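December, the Plank Week

Home late, tea made, feet up on the other chair. I promised myself I'd write this one down properly while it was still fresh, because I have been terrible about the diary since we moved everything over from Omham and I'll be sorry in the spring when I have to write the methods chapter out of my own head.
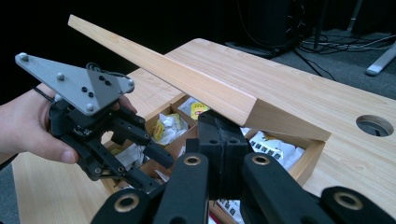
Morning, the last of the new batch

I got in at 8 and had the room to myself for a good hour, which I love more than I should. Coffee on the floor by the curtain (never on the table, I learned that one back in Omham), both grippers checked, cables pulled over to the side where I only trip on them every other time. Then straight into the plank task, before I could start answering email.

I should say for my future self what the plank task is, as I know I'll come back to this page and wonder. There's the wooden box with the compartments, full of little packets, and there's the long plank. The plank has to be carried over the box by both grippers and set down along the far side without touching the packets. One gripper takes some of the weight from below, the other comes in from the left, and only when both have it does anything travel. A child could do it. A pair of robot arms trained on my demonstrations could not, for most of the fall, and that has been the trouble on my mind since September or so.

What I've been testing is very plain. In the old demonstrations I did the job the way anybody would, both hands going at once, quick and easy, because that's how hands like to work. In the new ones I go in turns. The right gripper gets under the plank and holds still. Then the left comes in. Then a rest, one slow breath, with both in place. Then the move. Widad called it "square dancing" the first time she watched me, and I'm afraid that's the name in the folder now, so it will probably be the name in the thesis too.

The holding still is harder than it sounds. The plank is long and the far end wants to dip, and when I've got the right jaws underneath and the left ones only just arriving there is a stretch where my right wrist is doing everything. I used to rush that part without noticing. This morning I tried to stay in it and let the left hand take its time, coming in under the plank at its own pace, and I hummed to keep myself from hurrying, which I hope the microphone did not pick up. (Note: ask whether there is a microphone.)

By late morning I'd finished the batch. That makes 825 demonstrations in turns, the same as in the old set, and I sat there with my hand all curled up like a claw and felt very pleased with myself.

Lunch with Renzo

Renzo Orlandini came over from Didgate with the hard drive and a bag of rolls from D'Amico, bless him, and we ate standing up in the hall and argued the whole way through. Renzo thinks the pauses are the entire story. His idea is that the model simply gets more pictures of the moment that matters, the both-hands-on moment, and that if I'd gone at my usual speed but somebody had copied those frames over and over, we'd see the same gain. I think the order matters on its own. When the two hands move together, the left one's path is all mixed up with whatever the right one is doing, and each demonstration mixes them a little differently, because I'm a person and I get tired and I shift my feet. When one waits for the other, the left hand is always coming in toward something that's already where it's going to be.

We went back and forth on this until the rolls were gone. He's a good person to argue with. He gets louder when he's starting to agree with you, so I could tell I was getting somewhere by the time we were brushing off the flour, and by the end of it we had both more or less agreed that the honest thing is to build a third set. Same demonstrations as the old ones, same speed, with those frames repeated when we train. If Renzo is right it will match the square dancing. If I'm right it'll land somewhere in the middle. He offered to set it up himself, and I said yes before he could think it over.

I also asked him about the packets. We've been using the same box and the same packets the whole time, white wrappers and the ones with yellow on them, and I had a worry in the night that the model was learning to look at the yellow and steer by it. Renzo's answer was to shuffle the packets between test runs and see if it cares. So simple that I was a little embarrassed. We put that in for the afternoon.

Afternoon, the runs

The robots are at the Galtumville building, so over we went, Renzo driving and me with the drive on my knees like a cake. Widad Nimri had the two arms warmed up and the test sheet already taped to the wall. She'd ruled the columns by hand. She always does, and they're always straighter than anything I print.

We did 100 runs on the model trained with the in-turns set, shuffling the packets between each. It took all afternoon and well into the evening. I'd forgotten how slow it is to watch a robot do a thing you've done yourself hundreds of times! You lean. You lean with your whole body, as if that would help it. Widad sat on her hands at one point, and I had to go and stand by the door for a while during the early ones because I was making a noise through my teeth.

And it worked so much better. I want to put that down before I put down any of the buts. 12 runs failed, all the rest were good, and by good I mean plank down along the far side and no packet touched. The old set, on this same sheet back in the fall, failed more often than it succeeded, and it failed in an ugly way, with the left jaws closing on air and the plank swinging down into the box. I saw that swing only a handful of times today. The right arm goes under and waits. You can see it waiting. Then the left one comes across, a bit stiffly, like someone walking into church late, and takes hold.

Shuffling the packets made no difference that any of us could see, so I can stop lying awake over the yellow wrappers. I'm sure I'll find something else.

The buts

First, the failures. Widad sorted them while Renzo and I put things away, and most of them come from the same spot. The right arm gets too close to the squared end of the plank, so the far end is too heavy for it and starts tipping before the left arm has come in at all. Then the left arm arrives at the place the plank ought to be. I believe that one is my fault. I looked at a few of my own demonstrations on the laptop tonight, and there are a good many where I've got the right gripper pretty near the end, because my arm is short and the table isn't. My wrist can make up for that. The robot's can't, or hasn't learned to. So the next batch needs more variety in where the right one lifts, and I may have to stand on the other side of the table for some of it.

Second, time. An in-turns demonstration takes me longer than the old kind, so for the same count I've spent more hours, and a fair reader is going to ask what the old way would have done with those extra hours. I don't have an answer. Renzo's repeated frames get at part of it. The rest I'd have to settle by collecting more of the quick kind, and my hand does not want to hear about it. Perhaps I can talk Widad into doing some of them, and then we'd learn whether any of this holds up for a person who isn't me. She has longer arms too.

Third, and this is only a feeling, I'm not sure it will carry over to jobs where waiting isn't possible. A plank will sit on one gripper while the other makes up its mind. A towel would be on the floor by then. I wrote "towel??" on Widad's beautiful sheet and she gave me a look.

Evening

Renzo dropped me at the corner and I walked the rest, very cold, very clear, thinking about wrists. I'd meant to call Mom and it was too late by the time I got my boots off, so that's for tomorrow, along with the laundry and the second half of the report.

Things to do, while I remember. Back up the drive before anything else. Put a strip of tape along the plank so I can tell at a glance where the right jaws are going under, and then check with Renzo that the tape doesn't give the model a hint it won't have later (it will, I think, so maybe pencil on the underside). Send Widad the old fall sheets so all the runs are in one place. Find my good gloves, which are either in Galtumville or still in Omham in a box with the spare screws.

My right hand is stiff and I can hardly hold the pen for this last bit, so I'm going to go run it under the warm tap and get to bed.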